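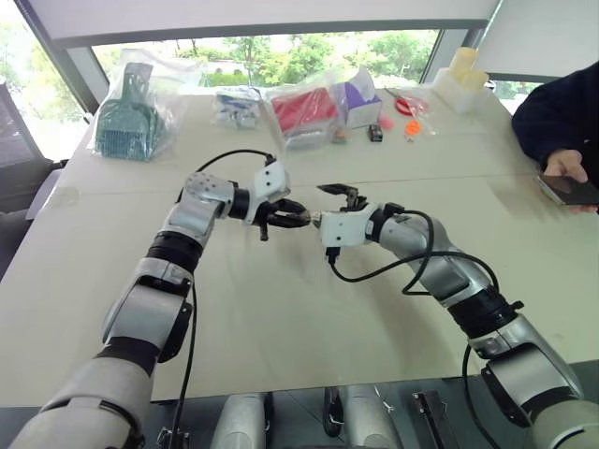
Tuesday, January 9, 2018

Resolved on New Year's Eve to own less. It is now the ninth and I have spent the afternoon at the big table with everything I bought and never opened, which is a fair amount of everything I bought.

The cat litter scoop is teal and still in its bag. I have no cat. I had the use of Friederike's for 11 days in August, and she sent it round with its own scoop, a better one. Then the scissors with the red handles, also bagged. I can't get into the bag without scissors. I looked at them for a while and put them back down.

The candles I had forgotten completely. Cream pillar ones, in a clear tub, bought for power cuts after the last power cut, and we haven't had one since, so perhaps they work. Friederike says they look like something from a chapel of rest. She wants two of them anyway.

Purple and white box, still wrapped: Apolinar can have it, he likes a box. Small orange thing and small pink thing: no idea, keep for now. (This is how it starts.)

Rang Apolinar about the charity shop in Fotenville. They will take anything sealed but not before Thursday, and not candles, on account of the insurance. I said what about a scoop. He said who is it for - and I said whoever has a cat, Apolinar, and he went quiet in the way he does when he is writing something down.

Nice light through the trees until four, then I had the lamp on. Went online to find storage bags for the things I'm keeping and came out of Penida £11 lighter, delivery Friday. They come in a pack of 166.

Must ring Mum. Bins tomorrow, the green one.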